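Questions about renting a holiday flat with Bevell

When can I arrive?
The keys are ready from 15:00. If your train to Trolham comes earlier, you may leave the luggage in our office.

How much is the deposit?
It is 333 for the small flats and 1000 for the house on Wornivico Lane. We return it to the same card after your stay.

May I bring a dog?
Yes, one dog in each flat. In the house you may bring two, but please write it in the booking form.

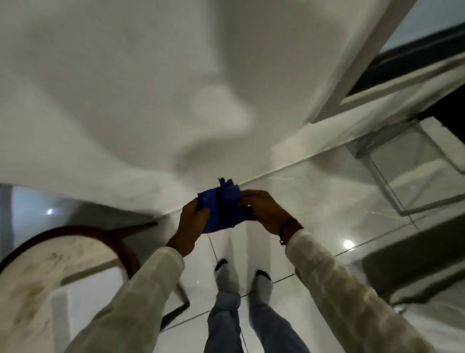
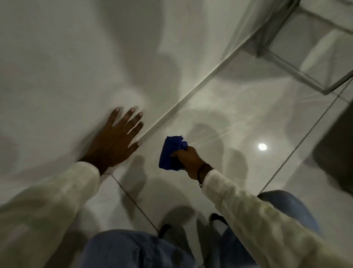 Do I need to clean before I leave?
The final cleaning is included in the price, also for the short stays in February. We ask only that you take out the rubbish and leave the used towels in the bath. If something was spilled on the tiles, wipe it with a soft cloth like the blue one — please do not use the rough side of a sponge, glossy white tiles show every scratch.

Can I stay longer?
Often yes. Ask us at least 3 days before the end, so we can look in the calendar.

How does the heating work?
Every flat has a Hattori panel beside the front door. Press the upper button once and wait a little, the radiators are slow. At night it goes down by itself.

Is there parking?
Only in the street, and it is free after six in the evening.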